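Why Household Robot Work Needs a Boring Rulebook

I love rules. Give me a numbered page taped to the wall and I'm happy, and I think the people teaching grippers to clean and carry things around the house should love them too. We have good standards for factory arms. For the messy stuff (a board next to a cushion, a smudge, a shadow) most groups are still going on habit, and habits drift!

At Nuseo we wrote our first set of rules in September, on 12 pages, and cut it down to 4 by the time anyone was willing to read it. The first one is my favorite: record the surface the way you found it. Scuffs stay. Old marker stays. If you wipe the board first, you've taught the machine about a board that doesn't exist in anybody's home.
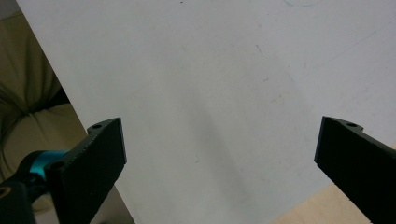

Kenza El Khatib wrote back that this rule is fine until a lab uses it as an excuse to be sloppy, and that she would want every mark logged before a session starts, or else no two groups can compare results.

I agree with her more than I expected to. Logging takes a few minutes and it's dull, but it makes the difference between a messy surface and a documented one. The Cerkex draft has a nice line on this: write down what is there, in plain words, and leave the guessing out. "Crumbs, near the top edge" is a good entry. "Toast" is a bad one unless you saw the toast.

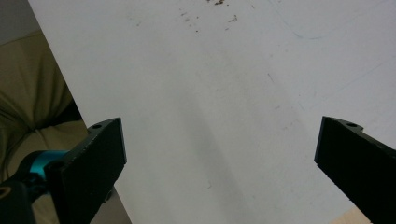
Crumbs and faint bluish streaks on a white surface, gripper open.

My second big wish is a rule about starting position. Fingers fully open, nothing held, every time. We went through 993 clips last winter and the ones that started half closed were a headache for everybody down the line. It costs nothing to fix! You say it out loud, you check it, you go.

Then there are people. Hicham Erraji has been pushing for a clause on clothing and cables, and I'd sign it tomorrow. If someone is sitting close by, a sleeve belongs in the notes as much as a box does, and so does any cable crossing the floor. Rurnonon already asks for this in its checklist, and filling it in takes 90 seconds. 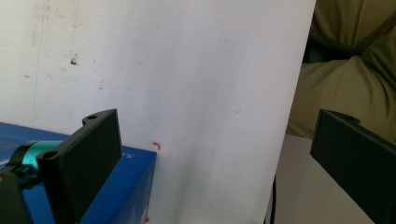 White sheet and blue box between the fingers, with a thin black cable near the edge of the sheet.

I'd like to see the small groups agree on one shared page before the big ones write a long one for us. Qaisi has offered to host the text, and comments are open until Wednesday. Mine are already in, all in green, and I'm still adding to them.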